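Economic Analyst, Currency and Inflation Forecasting

Linell Economics
Permanent, full time
Reference 501
Location: Vendell office, with up to 2 days a week from home

The position

Linell publishes a quarterly outlook covering exchange rates, consumer prices and short-term interest rates. Subscribers are mostly importers, freight companies, credit unions and local councils that buy equipment priced in a foreign currency. The analyst maintains the exchange rate models behind the outlook, documents each revision and writes the currency chapter.

The position reports to the head of forecasting. It has no direct reports. Travel is limited to the annual subscriber briefing in Girkulen.

Duties

Maintain and re-estimate the trade-weighted exchange rate model each quarter, including the commodity price and interest differential terms.

Update the price pass-through equations, which estimate how far a change in the currency reaches the shelf price of household goods. The current panel holds 1,358 product lines, collected monthly from retailers and wholesalers. Kitchen and household goods carry a high import share and are modelled separately from food and fuel.

Check incoming price data for unit changes, substituted products and missing months. Corrections are logged with the original value kept.

Prepare baseline, high and low scenarios for each outlook. Assumptions on oil, wages and the cash rate are supplied by the forecasting group and must be applied without adjustment. Disagreements are recorded in the model notes.

Write the currency chapter, normally six to eight pages with tables. Drafts go through one technical review and one plain language edit.

Record forecast errors at each horizon and report them in the annual accuracy paper, including errors that favour neither direction.

Answer written questions from subscribers on method and sources. Analysts do not give hedging or investment advice.

Required

A degree in economics, econometrics, statistics or a related field, or equivalent work experience.

At least 2 years of work with time series data in a bank, government department, research centre or similar organization.

Working knowledge of R or Python, and of version control. Existing code is in R – new work may be done in either language.

Understanding of error correction models, seasonal adjustment and the treatment of structural breaks.

Clear written English. Most readers of the outlook are not economists.

Desirable

Experience with price index construction or scanner data.

Familiarity with the Mollel database, in which all Linell series are stored. Training is provided to the successful applicant during the first month.

Some knowledge of customs classifications and import statistics.

Conditions

The salary band is set out in the position description, which is sent on request. Placement within the band depends on experience. Superannuation is paid on top of salary. Normal hours are 8:30 am to 4:30 pm, with extra hours in the week before publication taken back as time in lieu.

A probation period of six months applies. Applicants must have the right to work at the time of appointment. Linell does not sponsor visas for this position.

How to apply

Send the following as a single PDF to the recruitment desk, quoting reference 501:

A covering letter of no more than one page.

A resumé, with the dates of each position.

A sample of written analysis, up to ten pages. Published or unpublished work is accepted – confidential material is not. If the work was written jointly, mark the sections that are yours.

Applications close at 11:59 pm on the last Sunday in April. Late applications are not read.

Shortlisted applicants complete a practical exercise at the Vendell office. It takes three hours and consists of a small data set with known faults, an estimation task and a half-page note on the results. A computer is supplied. Interviews follow within two weeks of the exercise, and all shortlisted applicants are told the outcome in writing.

Applicants who need an adjustment to the exercise or interview should say so in the covering letter. The request is not passed to the selection panel.

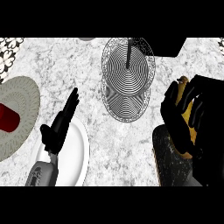
Kitchen items on a marble countertop, computer rendering.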